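Shell Strength of Table Eggs Under Static Load and the Effect of Storage Time

Booker Dvorak
Final report, Materials Testing Laboratory
Submitted Oct 17, 2022

1. Introduction

The eggshell is a thin ceramic layer made mostly of calcium carbonate and bonded to an inner membrane. Its strength determines how many eggs are lost between the farm and the kitchen. Most published work measures strength at the point of lay. Less attention is given to the period after sale, when eggs may be kept for several weeks in a home refrigerator.

This project measured the static breaking load of store-bought eggs at two storage times and compared two loading directions: along the long axis (pole to pole) and across the equator.

2. Materials

A total of 256 eggs of one size grade was purchased from a single supplier, Plakalau, in June. All eggs came from the same packing date. Eggs with visible hairline cracks under a candling lamp were set aside before testing and replaced from the same lot.

The eggs were divided at random into four equal groups. Two groups were tested on the day of purchase. The other two were stored in a refrigerator at 5 °C and tested at the end of the storage period. Eggs were stored blunt end up and were not washed.

3. Method

Each egg was brought to room temperature and weighed. It was then placed between two flat steel plates in a Deder bench press fitted with a load cell. A thin rubber pad was used on each plate to spread the contact area. The upper plate was lowered at a constant rate until the load dropped sharply, and the peak value was recorded as the breaking load.

After fracture, shell fragments were rinsed, dried and measured with a micrometer at three points near the equator. The membrane was left in place, so the thickness values in this report include it.

The load cell was checked against a 100 N reference before each session. Drift was below the resolution of the display in all sessions.

4. Results

Pole-to-pole loading gave a higher mean breaking load than equatorial loading at both storage times. This agrees with the simple shell model given in the course notes, in which the tighter curvature at the poles carries load mainly in compression.

Storage had a small effect. The stored groups broke at slightly lower loads, but the difference was within the scatter of the data. Mass decreased with storage, as expected from water loss through the pores. Shell thickness showed no change between groups. The correlation between thickness and breaking load was positive but weak.

5. Packaging

Molded cartons hold each egg upright in a separate cup, so stacking loads act close to the long axis. The walls of the cups limit contact between neighboring shells. Equatorial loading is therefore more likely when eggs are handled outside the carton. 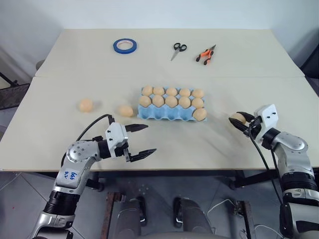
Figure 1. Eggs in a light blue molded carton with three rows of cups.

6. Sources of Error

The rubber pads were replaced only once, and compression of the pads may have lowered the peak values late in the series. The laying age of the hens was not known. Sánchez, who shared the press during the same term, noted a slight tilt in the upper plate. It was corrected with a shim after the first 11 tests, and those tests were repeated with new eggs from the same lot.

7. Further Work

A longer storage period and a second temperature should be tested. Impact loading would be closer to actual handling damage, but it requires a drop rig that was not available this term.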